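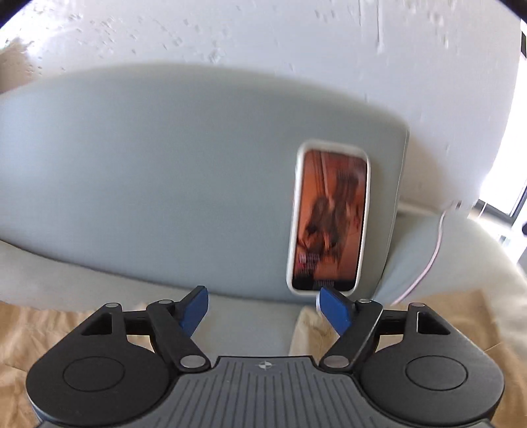

**Skurkel Textile Workshop — Dye and Fibre Bench**

Saturday, kettle on, rain on the tin roof

Well, the madder vat has had its long soak and I think we can finally call it a colour and stop calling it soup. I strained it first thing through the old muslin, twice, and what came through was a lovely brick red with none of the brown sludge we had last time. Teodora, I know you said to keep the heat low and I know I grumbled, but I kept it low and you were right, so there it is in writing for you!

Wool used was the Stutby two-ply, batch 2873, which has been sitting on the shelf since the autumn fair and really did want using up. I weighed out 96 grams dry, mordanted with alum overnight, and rinsed in tank water (not town water — see my sulk in the April pages about what the town water did to the weld yellows). Three skeins went in together, tied loosely with cotton in figure eights.

Skein 1 came out first and is the palest, a sort of dusty apricot. Skein 2 stayed in while I had lunch and has gone a proper coral. Skein 3 I left until the pot had cooled by itself, and it's the best of the lot, deep and even right through to the middle where the ties were. I'd happily knit a whole jumper in it if there were enough, and of course there isn't.
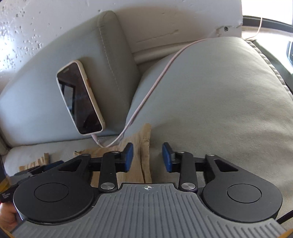

I did try a small end of skein 2 in the iron afterbath, because Lungile Mabuza wanted a plum for the border of the Curura blanket. It went plum for a moment and then kept going, and I now have a short length of something very close to wet bark. Next time a much weaker bath, and somebody standing over it with a spoon and no conversation going. The bark colour is pinned to the card anyway, as I have a soft spot for it, and it might suit the tree trunks.

Washing: pH neutral soap, lukewarm, three rinses before the water ran clear. Skein 3 bled a little more than the others, so please don't put it anywhere near the cream until it's been washed again.

Still to do:

- light test strips in the north window, half covered with card
- rub test on all three once they're properly dry
- ask Insaurralde whether they still sell the chopped root, as the powder is a misery to strain
- second dip with the leftover vat, which still has plenty of colour in it

The vat is under the bench with a lid on and a plate on top of the lid. Please leave the plate where it is.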